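Training grippers by hand looks quick. The test numbers need a second look

August 25, 2019

A research group at Skirnau says it can teach a robot to handle plastic bags without having a robot in the room while the teaching is done. The claim is partly backed up by a report the group has put online. The rest of it depends on how generous a reader wants to be with the word "handle."

The method, which the group calls Divska, goes like this. A person holds a pair of grippers and does the job at a table, over and over. The motion and the camera views are recorded, and a program is trained on the recordings. The trained program is then loaded onto a two-armed machine with the same kind of fingers, and the machine tries the job by itself.

Versions of this idea have been going around for a while. What Skirnau says is new is the way its program deals with soft, see-through items, which change shape each time they are touched. Thin film also throws back bright spots of light that can fool a camera, and plenty of lab systems that do fine with blocks and cups fall apart when given a bag.

The group collected 500 recordings for the bag task. Of those, 325 were used for training. The report says the others were dropped for "poor quality" and leaves it at that. A reader would like to know what made them poor. If they were dropped for bad tracking, fine. If they were dropped because the person fumbled the bag, then the program learned only from the easy cases, and that matters a good deal for a product meant to work on messy tables.

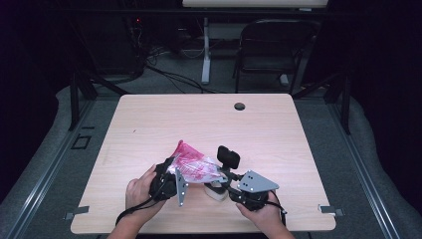 What the tests showed

The robot was given 50 tries at picking up a crumpled bag with both grippers and moving it into a bin. The headline figure in the report is a success rate "well above" the older method it was compared with. The full table is less exciting. A try counted as a success if the bag left the table at any point and ended up in the bin, even after several drops. No separate figure is given for clean, first-time grasps, and that is the figure most people would want.

The older method also had a handicap. It was trained on recordings made by steering the robot from a distance, and it got far fewer of them. Skirnau argues this is fair, as steering a robot is slow and the whole point of hand-held grippers is that a person can record more in the same hours. That is a good argument about cost. It says little about which kind of recording teaches a robot better, and the report slides from one to the other more than once.

There is also the matter of where all this happened. The training and the tests were both done in one lab, at one table height, under one set of lights. The report has a short section on "new settings," and that turns out to mean a different tabletop color. Success dropped there too, by an amount shown in a chart with no numbers on it.

Who is interested

Kiiskinen, which makes sorting equipment, paid for part of the work and lent the two-armed machine. Orora, the lab's in-house name for its next round of tests, is supposed to begin in September and will use mixed trash with bags buried among other things. The group says it will publish every failed try this time. It should also say ahead of time what counts as a failure.

Speed is the other open question. The slowest successful try in the report took 55 seconds, for one bag. A person clears a bag off a table in a moment or two, without giving it much thought. The group says speed was not a goal at this stage, and that is reasonable in a lab. It is harder to square with the opening page of the same report, where the method is called "ready for the sorting line."

The recordings themselves may be the most useful thing to come out of the project. Skirnau has promised to release them, including the ones left out of training. No date has been set.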